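How to Budget for Handheld Gripper Data Collection (Without Wrecking Your Quarter)

Posted February 23, 2020

A few people wrote in after my last post asking what it costs to get set up with handheld grippers for collecting manipulation demos. The short version is that the grippers are the cheap part! The long version is below, and I've tried to put it in the order I wish I'd done things myself.

Some background first. We're a small group in Sidport, working on everyday tabletop tasks: bottles, cloths, cups, bags, the stuff you'd find in any break room. Our project is called Merer. We don't own a robot arm yet (I'll get to that), so all of our demonstrations are done by people holding a gripper with a camera on it.

Step 1. Write down your tasks before you price anything

I skipped this and bought fingers that were too narrow for half of what we wanted to pick up. Make a plain list of objects and what has to happen to each one. Pick up a bottle, set it down, wipe a table, fold a cloth. Next to each line put the widest part the gripper has to close on and whether the thing is slick, soft or heavy. That list decides your jaw opening, your finger pads and your lens, and those three decide most of the hardware bill.

If you get stuck, walk through the rooms you plan to work in and write down whatever is already sitting on the tables.

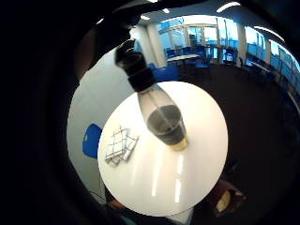
Tsegereda Hailu, who keeps our spreadsheet honest, has a rule that every object on the list gets bought in twos. I fought her on it and lost. Things get dropped, things get taken home, and a bottle you bought in January may not be on the shelf when you go back for another. Props are a small line in the budget but they will stop a whole day of collecting if you run short.

Step 2. Price one complete station

Don't price "a gripper." Price everything one person needs to work for an afternoon and then multiply. Our first complete station came to $1,617, and the gripper itself was less than half of that. The rest went to:

The camera and a wide lens
A spare battery and a charger
Memory cards (buy more than you think)
Spare finger pads
A padded case
Cables, tape, straps and all the little stuff

I got our grippers from a shop called Kornton, mostly because they'd sell me fingers and pads separately. Ask about that before you order anything, from anybody. Pads wear out, and if the only way to replace them is buying a whole new front end, your running costs go way up. I also asked for a quote from Abdella, and their handle was lovely to hold, but the wait for parts was 13 weeks and I just couldn't plan around it.

Step 3. Decide how many stations

This is where I overspent. I figured more grippers meant more demos, so I put in for four. What we had was two people with free afternoons. Two of those stations sat in their cases for weeks -- very nice cases, at least.

Start from people hours and work backward. How many afternoons a week can each person really give you? Take out setup, charging, copying files and a decent break. For us a four-hour afternoon came out to a bit over two hours of usable collecting. Once you have that number, count how many people will be working at the same time on your busiest day. Buy that many stations plus one spare.

Step 4. Budget for practice and for throwaways

New people need time to get used to the gripper, and you should pay for that time like any other. Đức Tô runs our first-day sessions and he won't let anyone record for keeps until they've done a full afternoon of practice. We set aside 14 paid practice hours for our first round and used every one of them.

Then there's the footage you won't keep. Plan a review pass, with somebody's hours attached to it. We aimed for 300 good demos in our first batch and I budgeted as if every single take would be a keeper (I know, I know). Review alone ate two days I hadn't planned for.
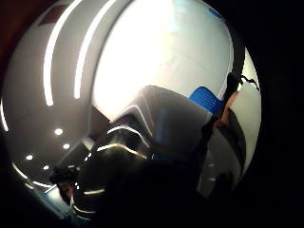 Step 5. Don't forget storage

Wide video adds up fast. Record one real afternoon, look at the folder size, and multiply by the number of afternoons in your plan. Now double it for the backup copy. I'd rather see you cut a station than cut the backup drive.

Copying takes time too, so get a decent card reader. Ours was a bargain-bin one at first and people were standing around waiting on it at the end of every day. The better one paid for itself in a week.

Step 6. Put off the arm as long as you can

You'll want to buy the robot arm right away. I did too! But an arm needs a mount, a safe space, a computer that can keep up and somebody who has time to look after it, and none of that helps you collect a single demo by hand. We've put ours in next year's budget. The one thing I'd settle now is the finger shape, so that whatever you put on the arm later matches what people are holding today. Ask the seller for the mounting drawings before you pay and keep them with your receipts.

Step 7. Hold something back

I keep ten percent of the hardware total unspent until the first batch is done. Last time it went to extra pads, a second charger and a roll of grippy tape. Tsegereda wanted fifteen percent, and for the next round I'm going with her number.

If you want a copy of the spreadsheet, leave a comment and I'll send it over. The storage tab is still a mess -- start with the station tab.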